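Unit 4 handout: Voting before the secret ballot

Read before section. Bring the poll book transcript and the tax list.

1. Voice voting

In the early republic several states, most of them in the South, took votes by voice. The voter came up to the table, gave his name, and said aloud whom he supported. A clerk wrote the name in a poll book and marked the choice beside it. Candidates or their agents often stood within hearing. Virginia kept the practice until after the Civil War, and Kentucky kept it longer still for state elections.

Two consequences follow for the historian. First, the poll book records individual choices, so a vote can be linked to a tax list, a church roll, or a census return. Second, the choice was made in public, in front of landlords, creditors, and kin. A recorded vote is evidence of what a man said at the table. It is weaker evidence of what he preferred. 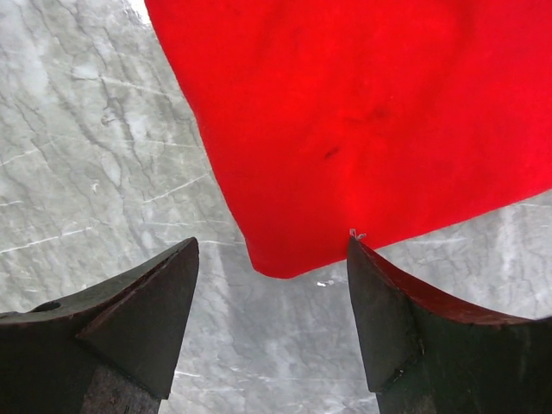
The order of names also matters. Clerks wrote voters down as they came, so neighbors and relatives who arrived together sit next to each other on the page. Long runs for one candidate may show a group brought to the polls by a party organizer. They may also show nothing more than the road by which people came into town. Check the tax list for place of residence before choosing between these readings.

2. Party tickets

Most other states used paper ballots by the 1820s. The state did not print them. Parties and newspapers did, and the voter handed in a strip listing that party's candidates for every office on it. The ticket system had three features to keep in mind:

— Tickets often differed in size or color, so a vote could be seen from across the room.
— Splitting a ticket took effort. The voter had to cross out a name and write another, or paste a slip over it.
— Local party men controlled supply. A faction could print a ticket with one name changed and pass it off as the regular one.
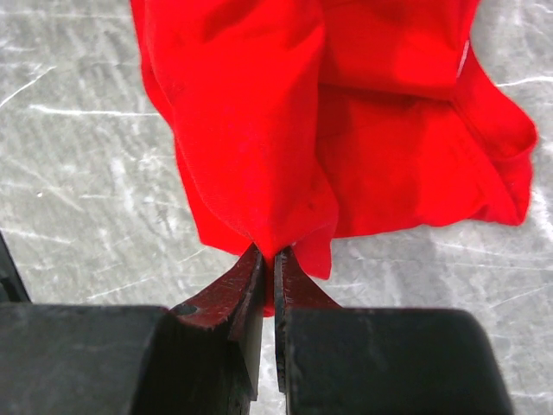
Red fabric pinched between two black gripper fingers.

The paste-over slips, called pasters, are rare in archives. Ballots were usually destroyed after the count, and what remains tends to be unused stock from a printer's office. For contested elections, the testimony taken by a legislative committee is often the better source. Witnesses were asked who gave them their ticket, where, and whether they had read it.

3. Working example: Jardine County

The transcript covers the Dindbridge precinct, one of nine in the county. It lists 351 voters. The county return gives 2,708 votes in all, so Dindbridge is a fair-sized precinct but not large enough to stand for the whole. Of the names in the poll book, 279 can be matched to the tax list with reasonable confidence. The others fall into three groups: common names with more than one possible match, spellings too damaged to read, and men who held no taxable property.

The last group is a problem. If unmatched voters were poorer than matched ones, any table of vote by wealth will leave out part of the bottom of the scale. State this limit in your write-up and do not try to correct for it.

The Standness precinct book survives only in part. Its first pages are missing, so the voters we have are the late arrivals. Do not combine it with Dindbridge.
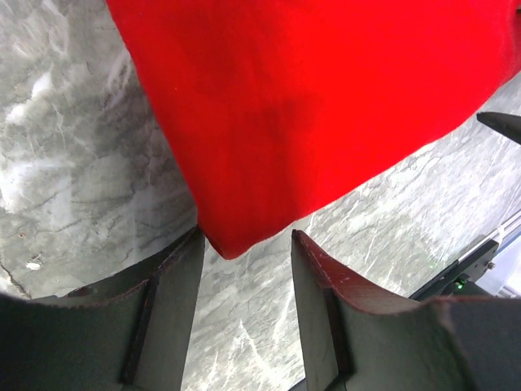

4. The official ballot

The change came quickly. Massachusetts adopted a statewide official ballot in 1888, and most states had followed within a decade. The new ballot was printed at public expense, listed all the candidates, and was marked in private. Reformers presented it as a cure for bribery, on the ground that a buyer could no longer check what he had paid for.

It also had uses that the reformers mentioned less often. A printed list of names had to be read, and in some states help for voters who could not read was limited or refused. South Carolina reached a similar end by another route in 1882, when its eight box law required separate ballots to be placed in the correct labeled boxes. Votes in the wrong box did not count.
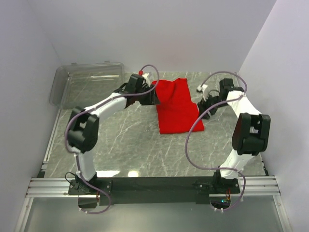
Ballot access became a legal question in the same period. Once the state printed the ballot, the state had to decide which parties could appear on it, and signature requirements and vote thresholds date from these laws. Fusion tickets, in which two parties named the same candidate, were common under the old system. A number of states banned them after the change.

5. For section

Prepare short written answers, one paragraph each.

a. Find one run of consecutive votes for the same candidate in the Dindbridge book. What does the tax list say about the men in it?
b. What would you need to know before calling a voter "independent" under voice voting?
c. Compare the cost of splitting a ticket under the party system and under the official ballot.

The transcript is in the Hunix folder on the course page. Line numbers were added by the transcriber and do not appear in the original book.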